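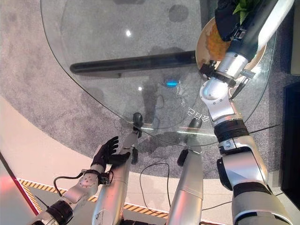

Beltstead Glass Dining Table

Home / Dining / Tables / Beltstead

In stock – small numbers, more due July

Clear glass top, curved edge, black metal base. Seats four easily, five if you're friendly. One of our steady sellers and the one we get the most emails about, so most of the answers are on this page now. Please read before ringing!

At a glance

Top: clear toughened glass, polished edge
Base: black metal, long horizontal bar under the top
Finish: powder coat, black only (no we don't do white, sorry)
Feet: adjustable, screw in or out by hand
Assembly: two people, one Allen key (supplied)
Use: indoors only

Why people buy it

Small rooms mostly. You see the floor through it so the room doesn't feel full up. Works on carpet, boards, tile. Looks good over a patterned rug, and a dark speckly carpet hides a dropped pea better than cream does.

Curved edge is kinder on hips than a square corner. If you've got a tight gap between table and worktop this is the one to go for. The Muson is the square version, same base, same glass, bit cheaper.

Food and hot things

Plates straight from the cupboard – fine. Scrambled eggs, toast, a bowl of salad, all fine. Pans straight off the hob are not fine. Use a mat. A cork one does the job and we sell them, see Extras. Same goes for anything out of the freezer onto a top that's been sitting in full sun.

Stoneware with a rough foot ring can scratch. Run your thumb round the bottom of the plate, if it feels like sandpaper put something under it. Felt dots are good. Don't drag serving dishes, lift them.

Oil from salad dressing leaves a smear you'll see from across the room once the lights are on. Comes off with a drop of washing up liquid.

Cleaning

Warm water, microfibre cloth, dry with a second cloth. Glass spray is ok on the top but keep it off the base, some of them dull the powder coat. No scouring pads. No cream cleaner. Do the underside now and then as well, people forget and then wonder why it still looks cloudy.

Crumbs collect where the glass sits on the pads. A soft paintbrush gets them out.

Reflections

Comes up a lot so here we are. It's glass, it will reflect. A bare bulb right over the middle gives you a bright white spot, and little lights on chargers and speakers show up too. A shade or a dimmer sorts most of it. If it really bothers you, ask for the Swanson, which has a frosted top on a simlar base. Costs more, hides fingerprints much better.

Putting it together

Base first, upright, on the spot where it's going to live. Fit the clear pads. Then two of you lower the glass on, one either side, slowly. Don't slide it across the floor afterwards. To move it take the glass off, move the base, put the glass back. Yes every time.

On carpet the feet settle over the first week or so. Check it with a level after that and wind the low foot out a touch.

Keep leads and cables clear of the base while you're lifting. Easy to trip with your arms full.

Extras

Cork mats, set of 3
Spare clear pads
Spare feet, black
Trirkent glass care kit (cloth, brush, small bottle)

Delivery

Two-person delivery to a ground floor room. Upstairs by arrangement, tell us about narrow stairs BEFORE the van sets off please. The glass comes in its own crate, which we'll take away if you ask on the day. Check the top while the driver is there and note any chips on the sheet.

Returns within the usual period, unused and in the original packing. Keep the corner protectors.

From customers

"Had it in the flat since last summer, daily breakfasts, still looks new. Instructions could be bigger print." – Roswitha Rüegg

"Lovely table. Shows every fingerprint my kids own. Would buy agian."

Questions

Can I have the glass cut to another size? No. Once it's toughened it can't be cut.

Will chairs with arms go under? Measure the arm height and send it over, we'll check against the base bar for you.

Do you sell the base on its own? Sometimes, ask.

Page updated 17 Jan 2022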